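Gavik Shelf Restocking Package for Humanoid Robots
Service notice: tipped canisters and late grip release
Applies to: Gavik hand controller with Trenurel placement software, February release

Some units let go of round packages late when placing them on a shelf. The thumb stays in contact after the fingers have opened, and the can is pulled forward as the hand withdraws. A can that falls this way may knock over its neighbor. The placement is still logged as complete, and no fault code is raised.

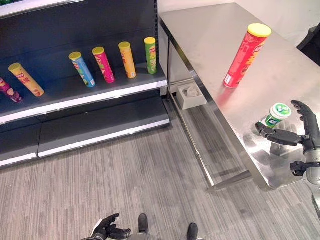
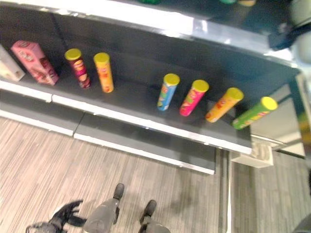 Canister restocking with a two-handed humanoid. First picture: two cans on their sides at the left of the shelf, hand at the cup on the steel table. Second picture: six cans upright.

Cause
The release delay is set to 140 ms at the factory. On affected controllers the thumb needs up to 200 ms to clear the can. The arm begins to retract before this.

Interim settings
Release delay: 355 ms
Retract speed: 130 mm/s
Post-placement check: on

Safety
Do not reach into the shelf to set a can upright while the arms are powered. Press stop, wait for the status light to turn steady amber, then clear the shelf by hand. Cans on the floor must be removed before the robot is allowed to step.

Replacement
Controllers with the old thumb driver are exchanged free of charge under the Chamoun service plan. Send the serial number and the placement log to Jurgita Tamošiūnaitė, Field Service. Hand and controller must be returned together.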